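# Monday at the Arkuvstead open day
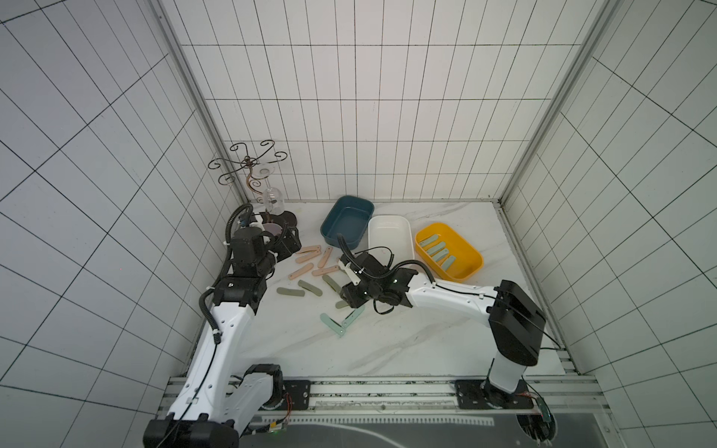 *2 min read*

We got to Arkuvstead a bit after ten. Parking is in the field behind the old dairy and costs nothing, but bring boots if it has rained. The open day covers the two workshop buildings and the yard. You get a paper map at the gate and can go in any order.

Floor Mertens had told us to start upstairs in the sorting room, so we did. The table there has a white marble-patterned top, and the walls are white tile with dark grid lines. Small pieces for sorting were spread over the tabletop, with bins to go with them. Tableware is the other subject of the room, and I spent longest on the wine-glass rack at the back left. It's metal, a dark bronze color, with scrollwork at the top and a round base. A clear glass was hanging from it upside down, foot at the top. I have been looking for a rack like that for our kitchen for a while. The shop downstairs didn't have one.

A printed sheet by the door explained how they think about sorting: start with the pieces you can name, then the rest. Margus Lūse gave a short talk on it at eleven and took questions. Most of them were about storage at home. He said to buy the bins last, after you know what you have. I wrote that down.

The second building is the Cronin workshop, where they repair cupboards and drawers. Gediminas Sproģis showed us how he refits a drawer that sticks. He used candle wax on the runners and sanded one corner. It took him less than 30 minutes with people talking to him the whole time. His brother Povilas was at the next bench but had stopped for lunch.

Lunch was in the yard. There was pea soup, rye bread and a potato pancake with sour cream. The soup was good and the pancake was greasy. The line was long at noon and gone by one, so go late if you can.

The shop sells bins, shelf liner and a few secondhand kitchen things. I bought a set of Planano drawer dividers and a bread tin. Cash only, and the nearest machine is in Tultmont.

Practical notes:

- Gate opens at 10, last entry at 3
- The 168 bus from Tultmont stops 200 meters from the gate
- Stairs only to the sorting room
- Toilets are in the Cronin building, ground floor
- Dogs are fine in the yard

The next open day is in March. Herman Tuhumury at the gate keeps a list if you want an email about it.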